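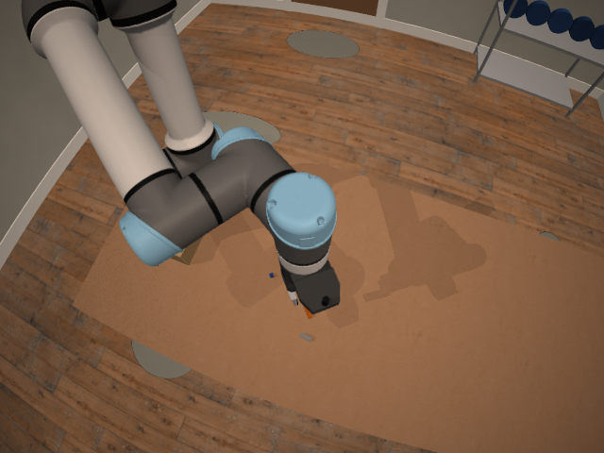 Orange-tan tabletop, wooden plank floor, and the arm above them. Computer rendering.

Home About Letters Archive Contact

2022-12-26

My grandmother kept her recipes in a tin, and in the tin there were 13 cards. I thought for many years that this was the whole of her cooking. This December I started to write them out for my cousins, and I learned that the cards are only the part she was afraid to forget. Bread is not there. Lentil soup is not there, and we ate it every week of my childhood.

I asked my aunt by telephone why there is no card for the bread. She was almost offended. "Who writes down bread?" she said. Then she tried to tell me how to make it and could not. She said flour until it is enough, and water until it stops to complain. I wrote this sentence in my notebook exactly, and afterwards I baked three very bad loaves.

The problem for me is also a problem of language. The cards are written in a mix of two languages, with the spelling of a woman who left school early. One word I could not find in any dictionary. I wrote to Radwa Naciri, who was my neighbor in the first apartment and who knows kitchens much better than I do, and she answered that it must be the name of a pot, not of an ingredient. For one month I had been looking in shops for a spice that is a pot.

Measures are the next difficulty. My grandmother writes "one glass," and she had a certain glass in mind, the one with the blue line, and it broke before I was born. My mother says it was a small glass. My aunt says it was a normal glass. I made the semolina cake with both. With the small glass it was dry and with the normal glass it did not want to leave the pan, so I suppose the truth is somewhere between my mother and my aunt, as in most matters of this family.

I bought a kitchen scale from Younis, the little shop behind the post office, and now I weigh everything and write the grams in pencil beside the old words. I do not erase the old words. Yareli Bañuelos, who reads my drafts and corrects my articles (she has much work with the articles), told me that I should choose one system and be consistent. She is right for a cookbook. But I am not making a cookbook, I am making something for seven cousins, and two of them will look only for the handwriting.

So each page will have the card copied as it was, then my version in English, then an empty space at the bottom. In the empty space the person can write what happened in their own oven. My oven is too hot on the left side and I am sure no cousin has this same problem.

Until now I have nine cards finished. The remaining four are all sweets, and for three of them she does not say how long to bake. She writes only "until the smell comes." I will sit in the kitchen with a watch and wait for the smell, and then I will write down the minutes.

If somebody has an idea how to copy a card that has oil on it, please write to me. The oil makes the paper transparent and the words from the other side come through.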